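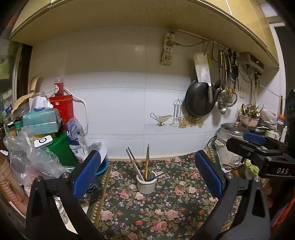 I have been through four electric kettles in six years, so when the last one started dripping from the base one Tuesday morning I decided I was going to spend real money on the next one. Well, realish money. The Peravau gooseneck is what I ended up with, after a lot of back and forth with myself over the Korkotar, which has a nicer handle but only comes in a sort of dentist's office gray.

I've had it since May and used it every day, usually four or five times, because I drink tea like it's my job and my husband does pour-over coffee on weekends (he has opinions about this kettle too, I'll get to those).

First the good stuff. It holds 800 ml, enough for two big mugs with a splash left over. The spout is lovely! You get this thin, steady stream and you can stop it dead without a dribble running down the front. My old one used to pour half the water into the mug and half onto the cloth. The base is small and doesn't hog the counter, and the cord tucks up underneath so you only have as much out as you need.

The temperature dial moves in steps of 10 degrees Fahrenheit. For black tea, who cares, crank it all the way up. For green tea I wanted something in between two of the steps and couldn't have it, so I just let it sit with the lid off for a minute. My husband says this is a dealbreaker for coffee people. He still uses it every Saturday, so make of that what you will.

Now the lid. Oh, the lid. It fits so snugly that the first week I thought I was going to pull the whole kettle off the base every time I filled it. It has loosened up some, but my mother-in-law flat out can't open it and she has perfectly strong hands. Peravau does sell a replacement with a taller knob and I think that tells you they know.

It's also loud for something this size, and then it beeps three times when it's done. There's no way to turn the beep off. I looked through the booklet twice.

Cleaning has been easy so far. We have hard water, and I run a bit of vinegar through it every couple of weeks, let it stand, rinse it a few times and it comes up shiny. The opening is too narrow for my hand, though, so a bottle brush is a must.

I got mine from Krajčí and it came well packed, with a spare filter taped inside the box where I almost threw it out. Check the flaps!

Four stars. I'd take off another half for the beep if they let me.

Contact us | © Protero Kitchen Reviews | Back to top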